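The taped bench: marking out a table for a shared kitchen

Walter Villanueva and his sister Amparo bought the brown-topped bench at Lozano for their mother's kitchen, where five people cook on a Sunday and everyone wants the same corner. Within a month they had put painter's tape on it. They have never taken it off, other than to lay new tape where the old lengths gave up.

The idea came from Amparo's years at Vunisik, a catering kitchen where every tray had a spot and you put it back there or heard about it. At home she wanted something she could change on a whim. Paint was out, and so was anything that needed a drill.
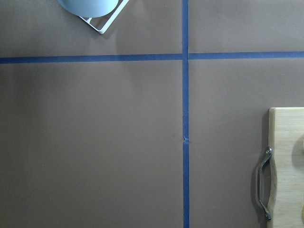
Photo: Cistitz

Blue painter's tape was what they had in the shed. Walter ran the long lines first, top to bottom, and then put the crosswise ones over or under as they came. He didn't measure much. The sections came out different sizes, which suits them, as a chopping board needs more room than a dish of salt. The cross lines don't always meet up from one side to the other. Amparo says she stopped seeing that after 4 days.

Each section has a job. Cold things go to one side, cutting to the other, and the middle is for whatever gets passed around. The big open section nearest the cook stays clear until it's needed. It's where plates get filled, and the family is strict about it. Phones and mail go on the windowsill.
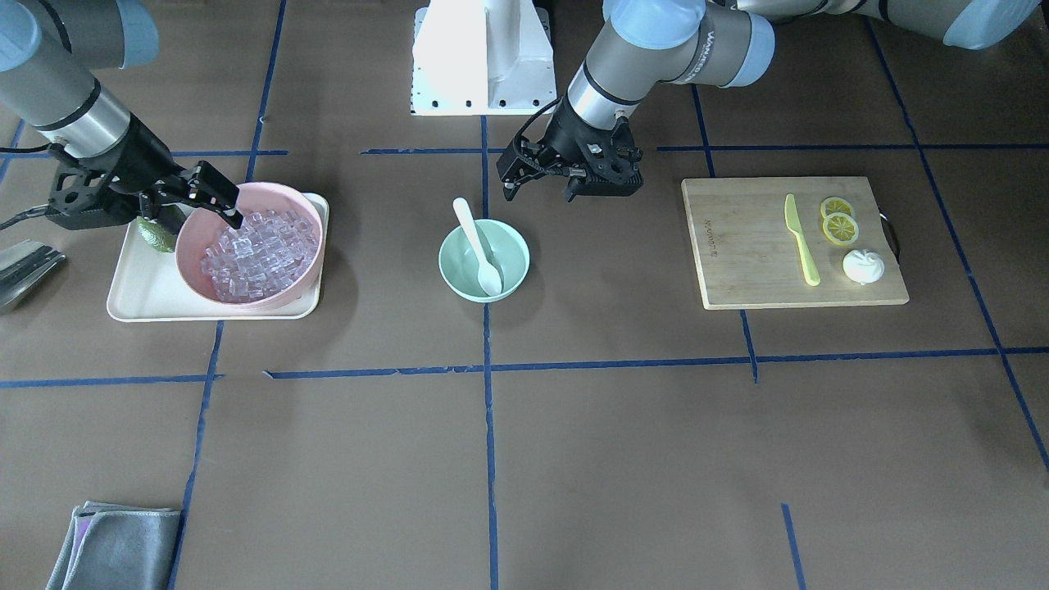
Trays do a lot of the work in a kitchen like this. Amparo keeps a few of them in the low cupboard and sets one down before anything wet or cold comes out of the fridge. A low rim is enough to catch drips, and the whole lot can be shifted in one go when someone needs the space. Ice is the obvious case, and a wide bowl like the pink one, set well over to one side of its tray, leaves room for something small beside it. She uses shallow bowls for ice so people aren't digging for the last of it. Small bowls with their own spoon are allowed to sit on a line. Big ones aren't.

The avocado dip that comes out most Sundays is their mother's, and it gets made at the bench, in front of everyone. She likes the fruit left whole until the last minute. Lime, salt, a bit of green onion, nothing else. She mashes it with a fork and won't be talked into a blender.

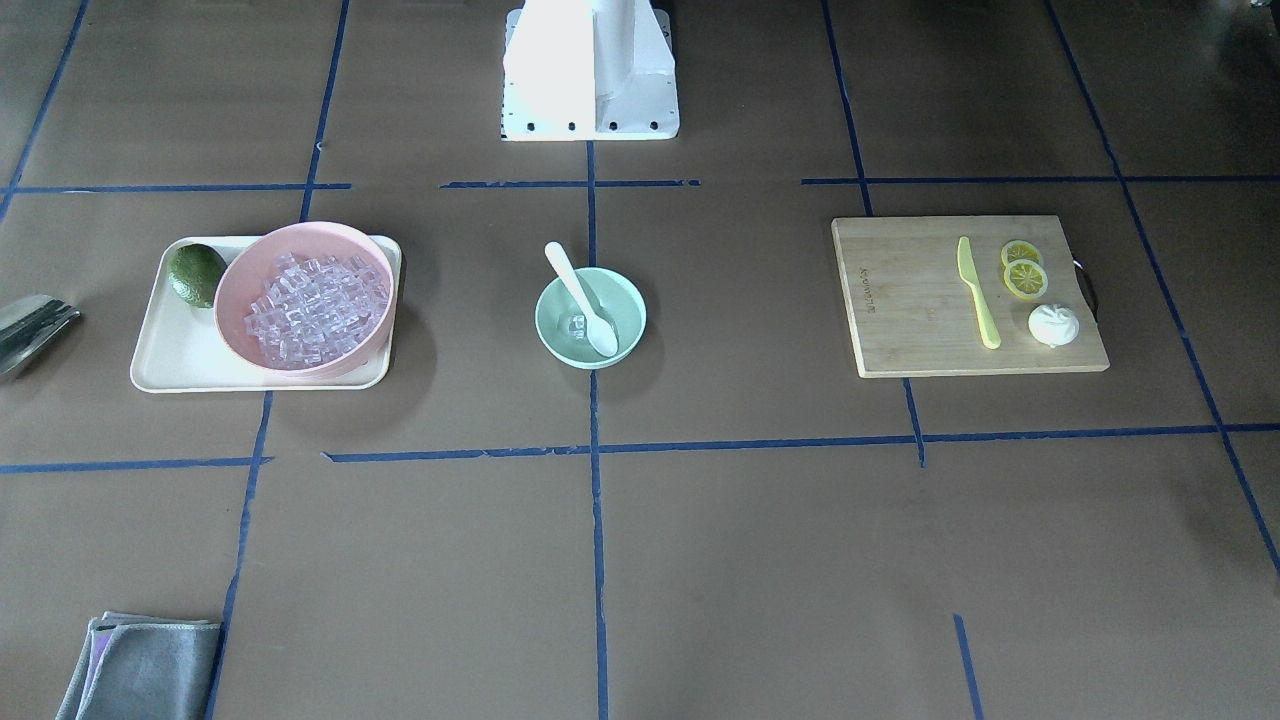 By Yolanda Huanca

A folded cloth lives at the near edge of the bench, always on the same side. That was Walter's rule and it's probably the most useful one they have. He wipes down between jobs, and he wipes along the tape, never across it, as going across lifts the ends. Their cutting board stays on the right for the same sort of practical reason: both of them are right-handed and the bin is on that side.

Upkeep is light. A roll of tape cost them $5 at Norico and has lasted well past its first year. Most lines hold up for months. The ones that cop the most traffic wrinkle or tear, usually where a tray gets dragged over them, and Walter patches only the bad bit with a fresh length. 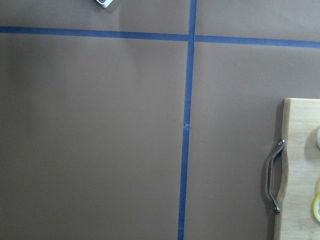

He used to pull up the whole strip and start again, but the patches hold just as well and the colour evens out after a few wipes. If you try it at home, press the ends down hard with the back of a spoon and leave the tape overnight before you put anything on it. Test a hidden patch of your bench first, as some finishes mark. Expect to move a line or two in the first fortnight. The Villanuevas moved theirs twice, and Amparo is already talking about shifting the cold side over in December, when there'll be 14 for lunch.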